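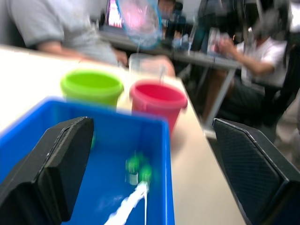 Blue bin and small cups, June

Evening, gone nine, still light. Went to the Cladbridge talk after all. I said I wouldn't, and then it rained and the allotment was out of the question, so I sat in the upstairs room at the library with a cup of tea and listened to a woman in very clean trousers explain that the average home holds 2,000 things its owner has forgotten about.

How would anybody know? If I'd forgotten them I couldn't tell you, and if you'd come round and reminded me I'd no longer have forgotten them. I wrote the number on the back of my hand so I could be annoyed by it properly later. Nobody else seemed bothered. The man next to me was copying it into a notebook, a new one, which I suppose he will one day have to declutter.

The method has a name, the Planuvport Sort, after wherever it started. You are meant to go through the house over 24 days, one drawer or shelf at a time, and everything you pick up goes in one of 5 places: keep, mend, give, sell, leave. I asked what the difference was between keep and leave. She said keep was an active choice. So if I put the potato peeler back in the drawer with feeling, it's been kept, and if I just put it back, it's been left, and on the twenty-fourth day I have to do it again. Fine.

Came home and did the kitchen drawer anyway. I'd like it noted that I had been going to do it before the talk.

Found: three keys to nothing, a bicycle valve cap, the good scissors (since Easter!), birthday candles burnt down to stubs, the instructions for the old boiler, a foreign coin, a quantity of string. The string is a sore point. She'd said string twice in the talk as a sort of joke and people laughed. But I use string. I used string this week on the sweet peas. If I give away my string I'll be in the shop at Terthorpe paying money for string, and I don't see whose life is improved by that except the shop's.

The boiler instructions went. I did feel slightly lighter, I'll admit, though I'd also not had my supper.

What I can't get past is the promise at the end of it. She had before and after slides of a kitchen in Dunstan, and in the after one the worktop had a lemon on it and nothing else. Where was the kettle? Someone lives there, presumably, and has tea. Either the kettle was in a cupboard, in which case they're lifting it out several times a day in order to look like people who don't own one, or it had been put on the floor behind whoever had the camera. I know which I think. And she kept saying "calm". The house will be calm, the morning will be calm. My mornings aren't bad because of the spatula. They're bad because the bus goes at ten to and I have never once been ready at a quarter to.

Also the boxes. You can do the whole thing with boxes from the supermarket, she said, and then spent a good five minutes on the folding ones at the back of the room, which were for sale. I counted myself lucky to get out with only a leaflet. The leaflet is now on the kitchen table and will need sorting.

To be fair to her, one thing made sense. She said don't start with the photographs or the letters, start with something dull, or you'll be sitting on the floor at midnight having done nothing. I know that one's true because I did it the winter before last with the suitcase on the landing and ended up putting the whole lot back, plus a sandwich plate that I didn't find until spring.

So the plan, if it is one: airing cupboard next, then under the sink. I'm not doing the 24 days. I'll do the ones I feel like and see if there's any difference by the end of the month, and I fully expect the difference to be that I can't find the valve cap when I finally want it. I put it in give, then took it out again. Who do you give a valve cap to?

Later. Looked up Planuvport out of spite. The website has a page of letters from grateful people and every one of them wrote in within a fortnight of finishing. Of course they were pleased, they'd only just stopped. I'd want to hear from them after Christmas, when the aunts have been — ask them then how the lemon's getting on.

Rain's off. Slugs will be out. Should have put the beer traps down before I sat and wrote all this, and the jam jar lids I use for them were in the drawer, in the pile I've marked leave. Going out with the torch.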